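Care of Handmade Books and Chapbooks at Home

The Bastville Poetry Library lends sewn and stapled chapbooks to its members for up to 40 days. Most arrive back in good order. The following advice is offered to borrowers and to those who keep small-press books of their own.

Store thin books upright only when they are well supported on both sides. Pamphlets of fewer than 12 leaves should lie flat, in stacks of no more than 8, with the largest at the bottom. Keep them away from radiators, kitchens and outside walls.

Drinks should stay on a separate table while a book is open.

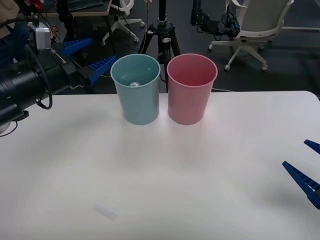 Two plastic cups on a white tabletop.

Wash and dry the hands before reading. Gloves are not advised for paper – they dull the touch and make torn corners more likely. Pencil is the only acceptable marker, and members are asked not to write in library copies at all.

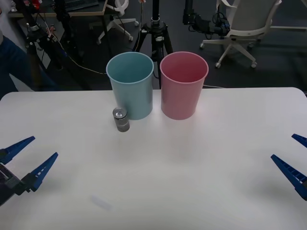

By Dilani Abeysekara, Collections Care

Rusty staples may be left in place if the paper around them is sound. Where a stain has begun to spread, open the staple from the center fold with a blunt lifter, ease it out, and sew the sheets again through the existing holes with linen thread. Three holes are enough for most chapbooks.

A page that has become damp should be placed between two sheets of plain white blotting paper under a light, even weight.
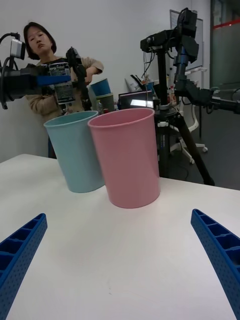 Change the blotting paper every hour on the first day, then each morning until the page feels dry. Do not use a hair dryer, which will cockle the sheet. Adhesive tape should never be applied to a tear – bring library copies to the front desk, where Raluca Enache accepts repairs until the end of January.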